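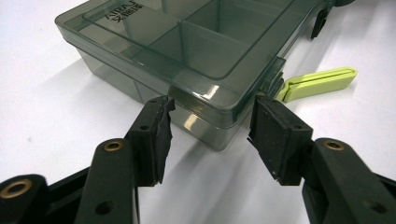
The compartment box on the club's task table, with the Karnen hand-held gripper at its front corner.

Review: Karnen two-finger hand-held gripper, student kit
20th February
By Veronika Tanner

The Grenosdale robotics club bought the Karnen kit for the sorting event in the Wutix student competition. Teams record a person doing a task with a hand-held gripper, then train an arm to repeat it. The task this year is parts handling: pick up a closed compartment box, turn it, set it down inside a taped square. The kit has been in use for 12 weeks, shared between two teams. One team is mostly first-year members, and their handling is reflected in the notes on wear.

Assembly. The fingers are plastic linkages with brass bushings pressed in at the joints. Our builders needed two sessions. The printed guide gets the order of steps 9 and 10 wrong: fit the pad blocks before closing the upper joint or you will have to take the joint apart again. A bench vise presses the bushings in cleanly. One of ours went in at a slight angle and the finger dragged until we redid it. Ream lightly if the fit is tight, and stop early. We lost one link to an oversized hole.

Grip. On small parts and foam blocks the gripper is steady and the trigger travel is easy to control. The compartment box is harder. It is smooth tinted plastic with rounded corners, and the seam between lid and tray gives a ledge along the front. Pads that meet the box on the ledge tend to ride up onto the lid. Students got better results by coming in lower, with both pads on the tray. The lime-green latch also sticks out far enough to catch a finger if the approach is too wide.

Pads. These are the weak part of the kit. The black rubber frays. In the photo the left pad has a rough inner face that looks torn, and the right one is cleaner there but has a thin frayed strip along its lower edge. We logged about 200 grasps on a pair before the students began to complain of slip. Replacement pads are sold only in packs of 18, more than a club needs in a season. Fonseca makes a softer pad that fits the same block after the screw hole is opened slightly. It holds better on smooth plastic but picks up dust, and has to be wiped between runs.

Recording. The tinted box on a white table was a poor choice for a first data set, and that was our decision — Karnen is not to blame. Bright overhead light leaves small glare spots on the lid rim, and the tabletop washes out to nearly pure white. Of our 288 recorded runs, we threw away the first batch and started again with the lamps turned down. The recording software exports without trouble. File names cannot be set in advance, so one student now renames everything by hand.

Verdict. Recommended for clubs that have a vise and someone patient with small hardware. The linkage is sound and the joints have stayed free of play after the first adjustment. Budget for pads from the start. Karnen has told us a revised guide will be out in April, and I will check whether the step order has been fixed.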